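November 4, 2019
Group room notebook, Ibarra Street

Writing this up the same evening while it's fresh, because last time I waited until the weekend and half of what I'd meant to keep had gone fuzzy. For anyone at Namero reading along, this was session 5 of the grounding group, the one where we move off breathing and onto the senses. Full circle today except for one chair, and that person had called ahead.

We opened with the check-in scale as usual. I have gone back to letting people point at the card instead of saying the number out loud. I know we argued that one back and forth in February and I was on the other side then, but watching the room today I think pointing is kinder to the quieter ones. A number spoken in front of a group turns into a little performance, and then the next person adjusts theirs to match. With the card I got a real spread, from 2 right up to 9, and the 9 told me afterward she'd have said 6.

Then straight into the orienting exercise. Slow look around, head and neck moving as well as the eyes, let your gaze land on something that doesn't ask anything of you. I gave it four minutes, which felt long to me and apparently to no one else.

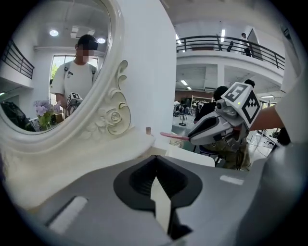
What I want to remember is the wording. I've been saying "notice that you are safe," and one participant told me very politely that every time I say it she starts looking for the reasons she isn't. Fair enough! I switched to "notice where you are" on the second round and her shoulders came down a good inch. So I'd like us to strike the other line from the Zuvine handout before it gets copied again. It's on page 13, second paragraph, and I think it's also in the audio script, though I haven't checked.

Texture came next. I passed the basket and let everyone choose. The river stones are still the favorite by a mile and the velvet squares came back untouched, so I'm going to retire those and put in something rougher - a bit of burlap, maybe, or one of those wooden nail brushes. Somebody asked for ice. I've always been a touch nervous about ice in a group, since for some people cold goes quickly from helpful to too much, but I'd be willing to try it with cool washcloths first and see how we do. If any of you have run it with a group this size please write in the margin, I really do read the margins.

Scent I skipped. We had the one bad reaction last cycle to the peppermint and I'm still not sure how to offer it with a proper way out, given that you can't un-smell a room. Parking it.

The second half was meant to be the paired exercise, where one person describes a small everyday routine step by step and the other just listens and repeats back the last few words. Washing a cup, locking up the house, getting ready in the morning. I'm fond of this one. It sounds like nothing at all when you explain it, and then people get into it and the room gets that nice low hum, like a restaurant at the early seating.
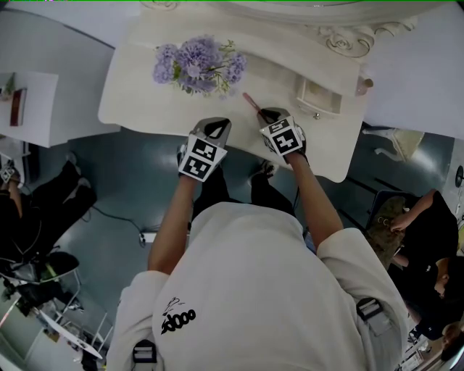

Two of the pairs drifted into advice, which I suppose is only human, and I let it go longer than I should have. Next time I'll put the instruction on the board so I can simply tap it. One pair finished early and sat there together not talking, perfectly comfortable, and I left them alone.

Closing round was one word each. I got tired, okay, hungry, lighter, okay, warm, and "parking meter," so we wrapped up on time.

To do before the next one:
Fix the handout line, and listen through the audio script for it.
Washcloths, small cooler, a towel to go underneath.
Ask Initlow whether the workbook reprint can wait a week. They have us down for 194 copies and I'd hate to pay for all of them with the old wording in.
Softer bulb for the corner lamp - it buzzes, and two people mentioned it.

Also, my own note to self, I talked too fast in the first ten minutes again. Tea before group, no coffee. I was fine once we got going, but I'd like to start where I ended up.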